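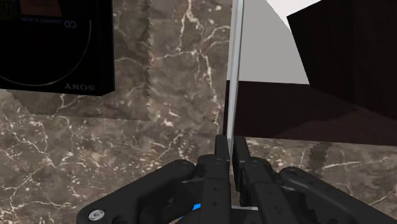
Gallery: What We Looked At Before Spending Anything

Gripper closed on the plate, in simulation. Parallel jaws, silver-gray plate held edge-on, a marble surface and a mirrored SONY box behind it. Look at how little of the plate the fingers have hold of compared with how much of it sticks up past them. I would want to see that grip tried on a real plate before I signed for anything.

Introduction

We run a small packing and kitting shop at Clemwood. Flat parts come in by the tray, get stood in slotted racks, and go out again in boxes with whatever else the order calls for. It is dull work and people leave because of it, so in July I was asked to find out what it would cost to hand part of it to a robot arm. This page started as a folder of pictures on the shared drive. The notes grew, several people asked for them, and now the notes take up more room than the gallery does.

I should say where I stand. I have bought automation twice. The first machine paid for itself and the second is under a tarp. Both had excellent brochures.

About the picture

It is a rendering, and I have nothing against renderings. They are cheap, you can move a box without lifting it, and a bad grasp costs you no fingers. But a rendered plate has whatever weight and friction somebody typed in. Ours come with a film of oil on them when the supplier is in a hurry, and no two batches feel the same in the hand.

The plate is gripped low and on edge. That happens to be how we stand ours in the racks, which made this more useful to me than the usual demonstration of picking up a cube. What I can't get out of a still is whether the plate swings when the arm moves off, how hard the jaws are squeezing, or how many tries it took to get there. I put all of those to the suppliers. I got one straight answer, from Gamlow, and it was "depends on the plate."

Look at the linkages too. The two outer arms are broad, and they curve out well past the fingers on either side. In open space that doesn't matter. Our rack slots are close together, and a hand that wide has to reach in between neighbors. Mayuree Rungrueang, who supervises the kitting benches, saw this before I did. She held a cardboard cutout of a gripper over a full rack and showed me where it would hit. The cutout cost us nothing and is so far the best piece of test equipment in the project.

What the quotes left out

Three firms replied. I won't print their prices, as they asked me not to, but I can say what was missing from them.

Zestska sent the tidiest quote. Arm, gripper, controller, a day of training. No guarding, no stand, no spare fingertips, and the camera was listed as "recommended." I asked if the cell would work without the camera. It would not.

Moncrieff included the guarding and the stand and then charged separately for every part number we wanted taught. We have 242 part numbers. Perhaps 30 of them are steady enough in volume to be worth teaching, and that was a number the salesman should have asked me for and didn't.

Gamlow wanted to visit before quoting, which annoyed my manager and pleased me. Their quote came in last and was the highest on paper. Once I added the missing lines to the other two, the gap got a good deal smaller.

Lines I now put in every equipment budget

Fingertips. They wear, and you will want at least one shape the catalog doesn't carry.
Somebody's time to move the racks, then to move them back.
Downtime while it goes in. We would plan on 6 working days at the benches and I expect to be wrong in the usual direction.
A support contract, read all the way through, with the response time written in hours.
Scrap. It will drop things. So do we, but ours are already in the budget.
A way out. Ask what the arm is worth if you send it back after a year, and watch the face of whoever you ask.

On payback

One of the suppliers worked out a payback of 33 weeks for us. I asked for the spreadsheet. It assumed two full shifts, and we run one. It assumed no changeovers, and we change over before lunch and again after it. With our own hours in the cells the payback went past the end of the warranty, and I stopped there.

That doesn't kill the idea. There is a narrower version, where the arm does nothing but rack the steady parts and people do everything else, and I can nearly make that one add up. It needs a gripper slimmer than the one in the rendering, or racks with wider slots. Wider slots mean fewer plates per rack and more trips to the shelf. Mayuree is working out how many more.

Where it stands

Nothing ordered. Gamlow have agreed to a trial on our parts, in our racks, with the oil left on. Simulation runs are welcome alongside it, provided they use our slot spacing and our plate weights, which I have sent over. Zestska have been told they can do the same. Moncrieff have not returned my last call.

Page last changed 29 September 2023. Trial pictures will go up underneath the first one when there are any, including the drops.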